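ASOCIACIÓN DE REGANTES Y USUARIOS DE KIRSIDE
Acta de la sesión ordinaria de la Junta Directiva

Fecha: 21 de octubre de 2021
Lugar: sala de reuniones de la sede social, Kirside

Asistentes: D.ª Tomomi Higuchi (presidenta), D. Meinrad Lanz (secretario), D.ª Siu-fong Kong y D. Chi-keung Leung (vocales).
Excusa su asistencia: D. Toshio Fukuda.

Comprobada la existencia de quórum, la presidenta declara abierta la sesión y se pasa a tratar el orden del día.

1. Lectura y aprobación del acta anterior
El secretario da lectura al acta de la sesión de julio. La Sra. Kong solicita que en el punto relativo a los turnos de riego conste «sector Hinivau» en lugar de «sector norte». Con dicha corrección, el acta queda aprobada por unanimidad.

2. Estado de cuentas
Se presenta el balance del trimestre, con un saldo disponible de 2568 euros. Quedan pendientes de cobro 193 euros en concepto de cuotas atrasadas. Se acuerda remitir requerimiento por escrito a los usuarios deudores, con un plazo de 90 días para regularizar su situación.

3. Limpieza de la acequia principal
El Sr. Leung informa de la acumulación de sedimentos en el tramo comprendido entre la compuerta de Fu y el partidor de Hinivau. Se ha recibido una única oferta, de la empresa Jornow, por importe de 900 euros. Tras un breve debate sobre la conveniencia de solicitar un segundo presupuesto — propuesta que no prospera —, se aprueba la oferta con tres votos a favor y la abstención de la Sra. Kong. El corte de agua se comunicará a los usuarios mediante anuncio en el tablón y en la página web.

4. Piezas de derivación para las tomas de parcela
Se examina la pieza de plástico de color crema, formada por un tubo cilíndrico y un canal abierto con paredes laterales elevadas. El Sr. Lanz recuerda que los estatutos dejan a cargo de cada usuario el mantenimiento de su toma. La Junta aplaza la decisión hasta conocer el precio por unidad y encomienda la consulta al Sr. Leung.

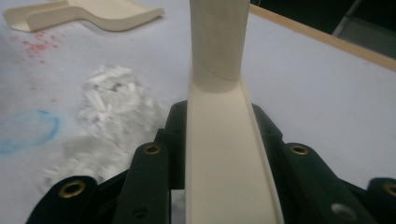
5. Ruegos y preguntas
La Sra. Kong ruega que se revise el candado de la compuerta de Fu. El secretario toma nota. El escrito remitido por el Sr. Fukuda sobre el reparto de turnos se incluirá en el orden del día de la próxima sesión.

Sin más asuntos que tratar, la presidenta levanta la sesión, de todo lo cual doy fe como secretario.

V.º B.º La presidenta: Tomomi Higuchi
El secretario: Meinrad Lanz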